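Shop hand wanted, Monday through Thursday mornings

I'm Waqas, and I run Bornadeck, a little shop where we make thick wooden boards and tabletops. I need one more person for sanding, oiling and packing, starting in November. You don't need a woodworking background -- I can teach you the sanding -- but you should like looking at wood grain for hours, since I'll talk about it whether you ask or not!

Shifts start at 7:30, and you'd work 4 mornings a week. Slabs get heavy, up to 12 kilos, and you'll be on your feet the whole time. Bring ear protection if you have a favorite pair (I've got spares).

To apply, send me a few lines about something you've made or fixed. No resume needed. Write to Waqas Bangash, Bornadeck, Unit 494. 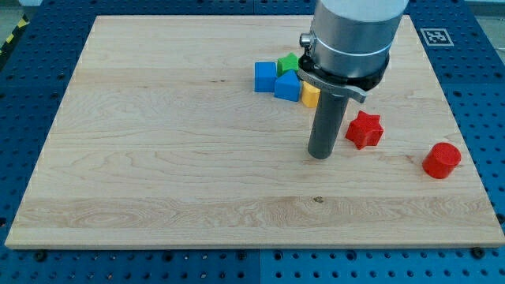
Pale maple board with a golden band, on the blue worktable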